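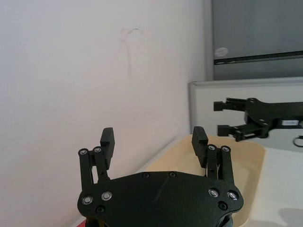 Do you really need written rules for a two-arm sorting bench?

I think you do, and the earlier you write them the better, even if the first version is half a page taped up next to the monitor.

I've been meaning to write this post since July, when a reader of my little series on shared benches asked what our house rules looked like. My answer by email ran to four screens, which is typical of me, so I've cleaned it up a bit and put it here. Please treat it as one shop's habits. We are a small outfit on the upper floor of the Asarside building, we do tabletop pick-and-place work, and we got most of these rules by tripping over whatever happened before we had them.

Start with the arms. Our rule is that both grippers are open before anyone reaches over the table, and whoever is about to reach says so out loud. It felt silly for a week or so and then it stopped feeling like anything. We also check the screws on the mounting plates by hand at the start of a shift and again after lunch. A screw that turns under your fingers means the arm stays off until it has been tightened and written down - and yes, "written down" means in the log, in pen.

Cables come next. Every loop near a wrist gets looked at with the arm at full reach as well as at rest. I was the one who skipped the full-reach part last spring, and I've been very well behaved about it ever since.

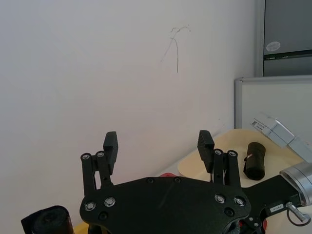
Trays and what goes in them

We sort by tray color: yellow, red and cream, in that order from the left. The colors are part of the written task, so if you swap two trays you have started a different task and you need a new sheet. I know that sounds fussy! But we once ran 149 cycles with the trays switched around and spent a whole afternoon arguing over which of them we could keep. (We kept 15.)

Jars stand upright with their lids on. If there are two jars in one tray, the sheet says which goes in front, by lid color. And nothing goes into a tray that isn't on the sheet, no matter how handy the tray looks as a place to put your pen. 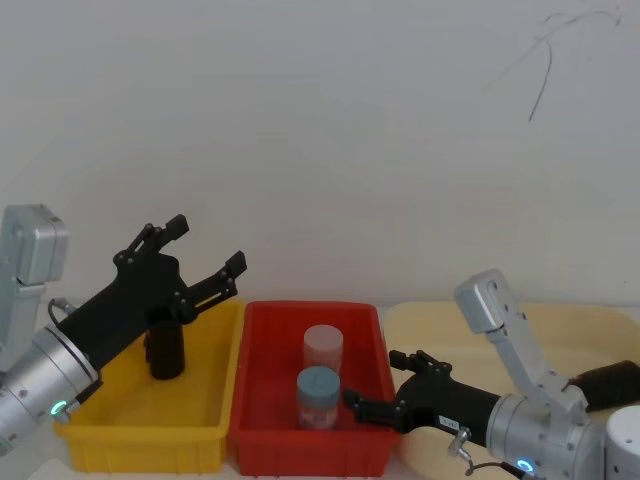 The Flunard Bench Letter, Issue 3, page 15

I've borrowed that heading from the newsletter we pass around among the benches, where a shorter version of this next part first ran. It has to do with reach, and I still think it's the rule people get wrong most often. When two arms share one table, each of them needs a home side, and the middle belongs to one arm at a time. We call that "having the red," after the middle tray. The arm that has the red finishes its move and backs off past the rim before the other one comes in. You can write this into the software, and you should, but I'd write it on the sheet too so that the person standing there knows what to expect.

Our friends over at Nadetti do it differently. They give the middle to the right arm for good and let the left one pass things across. It's a fine rule, it's easy to teach, and I have no quarrel with it. We tried it for a month and went back to ours, mostly from stubbornness.

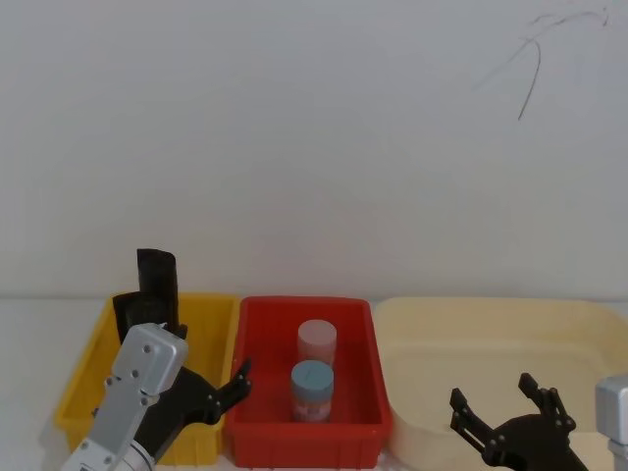
Yellow, red and cream trays, with both arms at the table.

One last item and then I'll let you go. Keep the sheet short. Ours grew to three pages at one point and people quit reading after the first, so now anything that doesn't fit on one side goes in the binder, which we call the Dauda (long story, old project). The binder is up to 429 entries and I love it dearly, but I wouldn't hand it to anybody on their first morning.

If your bench has a rule I haven't mentioned, leave it in the comments. I'm especially curious how other folks handle the change between shifts, because ours is still mostly a conversation by the coffee machine and I'd like to have something better on paper before winter.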